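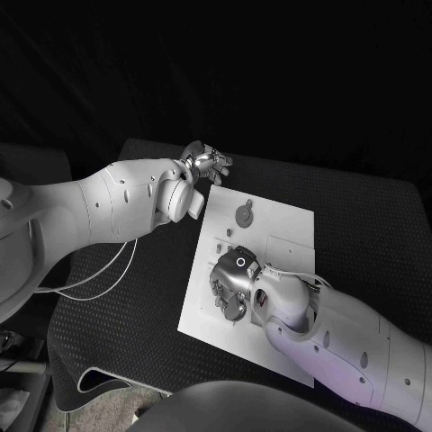 Cairns wrote to us in April that the first evening with the Skorkell kit went by without a single part being placed, and that it was still the best evening of the month. Most of it went into getting both arms to agree on where the board was. We hear that a lot, and this section should get you through that stage much faster.

Section 5. Setting up the task board and running your first placement

The Skorkell kit turns a two-arm robot and a tabletop into a proper practice ground for assembly work. By the end of this section your robot will be picking up a part and setting it on the board, and we think you'll enjoy getting there. Arm mounting and power are covered in Section 4. Finish those first.

Before you start

You will need:
The task board and the parts tray
The textured table mat
The black backdrop and its two clips
The Branico control software, installed and signed in
A clear floor space on both sides of the table

CAUTION: Keep the stop button within reach of the person running the robot at all times. Never put your hands over the board while the arms are powered.

5.1 Laying out the table

1. Roll out the mat with the textured side up. A new mat likes to curl at the corners. Leave it flat overnight if you can.
2. Hang the backdrop behind the table so that it fills the head camera's view above the table edge. Creases are fine. Bright objects showing through a gap are not.
3. Put the board on the mat within easy reach of both arms. It doesn't have to be square to the table. The software finds the angle by itself, and a slightly turned board makes for a much more interesting first run!
4. Check the cables along both forearms. Each one needs enough slack for the arm to reach the far edge of the board, with no loop low enough to catch on a peg.

Note: If you have the older mat without texture, the board can creep when a hand presses down on it. Stick the four grip pads from the spares bag under the corners.

5.2 Finding the board

1. Power on the arms and wait for both status lights to settle.
2. In Branico, open Workspace and choose Find Board.
3. Send both hands to the Rest position so the camera gets a clear look. The search takes roughly 21 seconds.
4. Compare the outline on the screen with the real board. If it is off by more than the width of a peg, choose Search Again.
5. Save the result under a name you'll remember. You can keep up to 81 saved layouts, so go wild.

CAUTION: Moving the table, even by a little, makes a saved layout useless. Run Find Board again before you power the hands.

5.3 Your first placement

Begin with one of the round parts. They are forgiving to grip, and they give the hand plenty to hold on to.

1. Choose Single Part from the task list and select the hand that will do the work.
2. Set grip force to 5. Higher settings are meant for the heavier blocks.
3. Set speed to Slow.
4. Press Start and watch the approach from the side of the table. The working hand should come down over the board with the part held in its fingers, while the other hand stays up and out of the way.
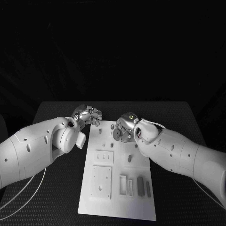
Can I run the kit with only one arm connected?
Single Part works fine with one arm. The Handover and Hold and Place tasks need both, and they stay grayed out in the task list until the second arm is found.

5. When the hand lets go, press Confirm if the part is seated or Retry if it isn't. Branico uses your answer to adjust the next attempt.
6. Repeat until you have 7 confirmed placements. That unlocks Sequence, where things get really fun.

Note: A part that lands on top of its peg and tips over counts as a Retry. Stop the arms before you reach in to pick it up.

5.4 If something goes wrong

The hand stops short of the board: run Find Board again, then check the height setting under Workspace.
The part slips on the way over: raise grip force by one step and wipe the fingertips with a dry cloth.
The arms pause and a Reach message appears: slide the board closer and save a new layout.
The resting hand drifts toward the working hand: open Zones and reload the Skiltden preset, then restart the task.

When you're ready for more than one part at a time, go on to Section 6, Sequences and Handovers.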